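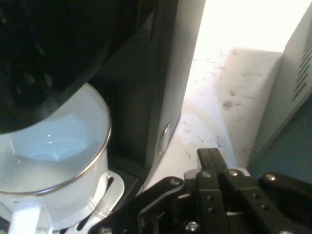
Jurnora Counter Kit, from Oltano

The Counter Kit is a bench package for small-appliance tasks: one arm, a two-finger gripper, a wrist camera, a fixed camera mount and the Starklow task software. It is sold to labs and appliance test rooms that need the same short kitchen routine run many times without a person at the bench.

Standard routines cover placing and removing a mug at a single-serve coffee maker, pressing a toaster lever, and moving a bowl on or off a tray. Each routine is a separate file and can be edited in a text editor. Fingertip width and closing speed are set per routine. The cable bundle runs outside the arm and can be replaced without opening a joint.

Before release, the mug and lever routines were run 448 times on one bench by Rawiri Costigan, who also wrote the setup guide. The guide is 22 pages and ships on paper. Fingertip pads are rated for 400 cycles on glazed mugs. Two spare sets are included.
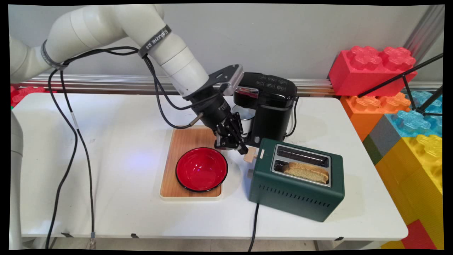
Does the toaster need to be modified for the lever routine?
Any stock toaster with an exposed lever will work, provided it cannot slide when the lever is pushed down. Teach the top and bottom lever positions once, then save them under the appliance name. Repeat the teaching step if the toaster is moved.

Appliances are not included. The earlier Yurt controller runs the mug routine only. Keep liquids clear of the wrist connectors, and wipe the fingertips before each session. Orders placed in October ship with version 2 of the task software.

Shares 22 | Comments 2

Contact Oltano sales | Copyright Oltano | Back to top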